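Keep the bad takes

Every group I know that gathers examples for a learning arm throws some away. At Notard we recorded 256 last October and kept 154. I think we cut too many.

Most of the rejects were slow or clumsy. The arm stopped above the table between two things, then picked one. That pause is worth keeping. A model trained only on clean reaches has never seen a correction.

I would drop a take when the log is broken, and for little else. Label the rest and let the training sort them out. Storage is cheap. An operator's afternoon costs more.

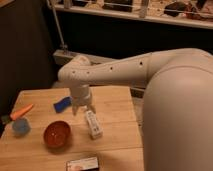 What I would still throw out

Takes with missing joint data, and any where the operator quit in the first 3 seconds.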